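Table water

Table water is drinking water set out for people at a meal or a meeting, whether poured from a jug or served in sealed bottles. The term has no fixed meaning. Sellers have used it for spring water, filtered tap water and plain tap water, often with little on the label to tell them apart.

The custom of putting water at each seat is often traced to the town of Lumgate, where a hotel is said to have started it in 1882. The claim rests on a single menu card, which mentions water but does not say how it was served. Emlyn Penry, who wrote a short history of the hotel, accepted the date. Cledwyn Samuel did not, and pointed out that jugs appear in older household lists from nearby Tudwood. 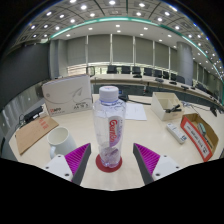

A bottle of Ganten water on a red coaster.

Health claims made for table water are mostly weak. The Plina spring was advertised as a cure for gout, poor sleep and low spirits, but no record of any trial has been found. A later pamphlet boasted of 1000 grateful letters. Samuel was able to locate 3, and two of them were in the same handwriting.

Claims about taste are no better supported. In a tasting held at Prydderch one January, 29 guests were asked to pick out the local spring water from tap water. The organizers announced a clear win for the spring but never published the scores. Penry called the result "settled," a view that later writers have not shared.

Chilling dulls the taste of water, so tests that serve samples at different temperatures say little about the source.

See also: Carafe; Mineral water; Spa town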